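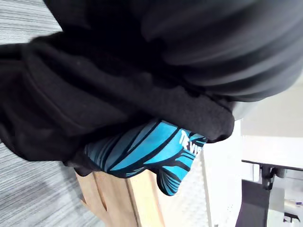
**New film The Stuster Line comes to Flenik in February**

Hello from Ondville! I'm Toshiko Kamata, and I'm very happy to say that my second feature, *The Stuster Line*, will be available to rent or download on Flenik from February. It's in Japanese with English subtitles, and there's an English dub too if you'd rather not read (my mum wouldn't).

The story follows a night bus driver who finds she's been carrying the same passenger for years under different names. Kazue Sekiguchi plays the driver, and she also wrote the script with me, mostly by phone and mostly after midnight. I've wanted to work with her ever since I saw her on stage in a tiny play with no interval and very hard seats.

We shot it with a small crew on the old 404 route, which runs out past the reservoir and back — I still know every stop by heart. Our first showing was at the Bauerfeind, a lovely old cinema with 200 seats, and people stayed behind so long to talk that we nearly missed our own bus home.

The film will be there to rent or to buy, and the download comes with a short chat between Kazue and me about the ending. Please don't watch that bit first!

If you write about films and would like an early link, stills or a word with either of us, get in touch through the Ondville press page. Mornings are best for Kazue, and I'm around until 6 p.m.

Toshiko Kamata, director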